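Costing a second bimanual cell: notes from the May budget round

We have to put in a number for a second two-arm cell before the financial year closes, and the number I put in for the first one was wrong. It wasn't wrong on the arms. Those are the line everybody checks, and the quote matched the invoice to the cent. It was wrong on everything bolted to, plugged into or sitting under them.

Jeferson Holanda went back through the purchase orders for cell one and pulled out whatever had been booked to general consumables. The total came to $3979. None of it was in the original request. The largest single item was extrusion and rail for the table, ordered twice as the first lot was cut to the drawing and the drawing had the arm bases too close to the corners. Next was power: an extra circuit, a distribution board and overhead drops so that leads weren't crossing the walkway. Then cable management, which I had costed at zero. 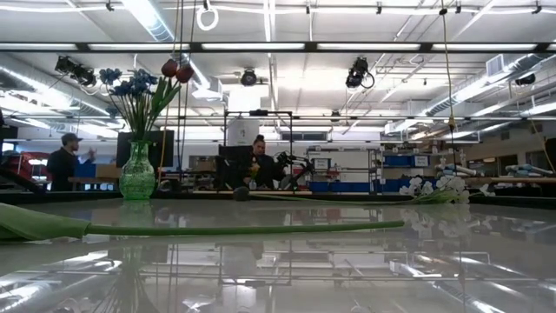
Lighting I'm leaving out of the cell budget this time. It belongs to the room, and Bristlow (our landlord's fit-out contractor) has quoted it separately. Whoever reads the request should see a cell cost that stays the same if we move.

Task props do go in. We're on flower handling for the current block of work, picking up artificial stems and placing them in a vase, and the props were bought in dribs and drabs on a personal card. Nuria Bustamante now has a proper order through Rosari for $111, covering stems in several colours and spare vases. Petals come off and wire stems take a set after enough grasps, so I've listed props as a recurring cost. Same treatment for the white table covering, which creases and wants replacing at intervals.

Spares are harder. Manzano will sell us a gripper finger and cable kit for $872, and I've asked for one kit per cell – not one shared between both. A shared kit looks cheaper until two arms are down in the same week. Lead time on the last order was 40 days, longer than any slack in the schedule.

Floor space I measured with both arms at full reach, plus room to walk behind and somewhere to put the cases. The footprint on the datasheet is the table only. Ours needs roughly double that.
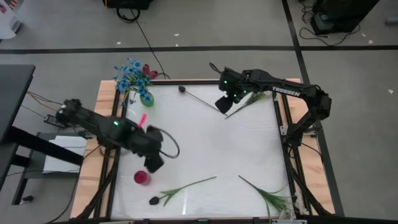
Order of purchase

Power and table first, arms second, props last. Last time the arms arrived before there was anything to mount them on, and part of the warranty period went by with them in boxes. The Testarora quote for extrusion is valid to the end of the month and I'd like it signed before then. I'll post the line items once the labour figure for assembly has been agreed.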